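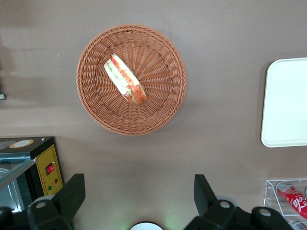
4.2 Incumbency and local press coverage

The second model tests whether sitting members of the Forlow district assembly receive more coverage than their challengers once seat marginality is held constant. The unit of analysis is the candidate-week. Articles were drawn from the two weekly papers serving the district, the Jatden and the Wumero, and were coded by hand using the scheme set out by Kourkoulas in the pilot study. An article was counted once for each candidate named in the headline or the first three paragraphs. Letters, paid notices and sports results were left out.

The full set contains 3054 articles, of which 1138 name at least one candidate. These cover 153 candidates standing in 17 wards. Coverage is uneven between wards, and the distribution is strongly skewed to the right, so a negative binomial model was preferred to a Poisson model. Standard errors are clustered by ward.

Figure 3. Predicted weekly mentions by candidate status and ward marginality. Shaded bands show 95 per cent confidence intervals.

As Figure 3 indicates, incumbents are mentioned more often than challengers in safe wards, but the gap narrows as the previous winning margin falls. In the most closely fought wards the two intervals overlap for most of the campaign. The interaction term keeps its sign when the final week is dropped, and also when former members standing again are coded as incumbents.

Tone was coded separately on a three-point scale. Most items were neutral – a meeting attended, a road scheme opposed – and we found no clear link between tone and status. One exception is Zacharopoulos ward, where a dispute over the sale of council land in May produced a run of critical pieces about the sitting member. Removing this ward lowers the estimate for incumbency slightly and leaves the interaction term unchanged.

The coding covers print editions only. Items that appeared solely on the papers' websites were not archived consistently before 15 November 2019 and could not be included.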